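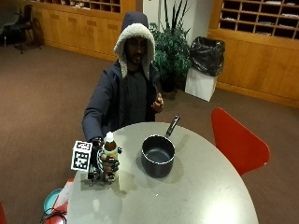
Hood up indoors, sherpa lining and all

Thread: Heating off until what date?

lorden_lad
We rent a ground floor flat in Lorden and I'm trying to keep the heating off for as long as I can. Last winter came to 300 pounds more than the year before. The thermostat is in the hall, the coldest spot in the place, so the boiler runs and runs while the living room gets stuffy. Does anyone manage with thick clothes and one heated room?

pebbledash32
We do. A fleece-lined hoodie makes more difference than a second jumper, mainly round the neck. Shut the doors, get a draught strip on the front door and heat the room you sit in. Our hall has had its radiator on 3 for years.

Silulell Sue
I'd be careful with this. We heated one room for two winters in Silulell and ended up with black mould behind the wardrobe in the back bedroom. The damp air from the kitchen and bathroom goes to the coldest wall and stays there. Low heat everywhere was cheaper than replastering.

pebbledash32
Mould is ventilation though. Open the windows for 5 minutes in the morning and dry your washing somewhere with a fan.

Silulell Sue
We did open the windows. It's a solid brick end terrace and the wall was cold all day. Fine in a flat with neighbours either side, I'd say, but it depends on the building.

garba_road
Agree with Sue on the mould, agree with pebbledash on the hood. What sort of radiator valves have you got? If they have numbers on them, turn the living room one down and leave the hall one fully open, so the thermostat is satisfied sooner.

lorden_lad
Kovance ones, numbered. Two of them are stuck – I can't turn them by hand at all.

garba_road
Take the head off and see if the pin moves. If it doesn't, tell the landlord. Don't go at it with pliers, I flooded a carpet that way.

lorden_lad
Will email the agents. Outside wall is only in the bedroom, so I'll leave that one on low and see how it looks behind the bed.

Silulell Sue
Pull the bed out a few inches as well. Ours went off in the end and we didn't put it back on until the following November.

pebbledash32
We were still lighting the stove in May.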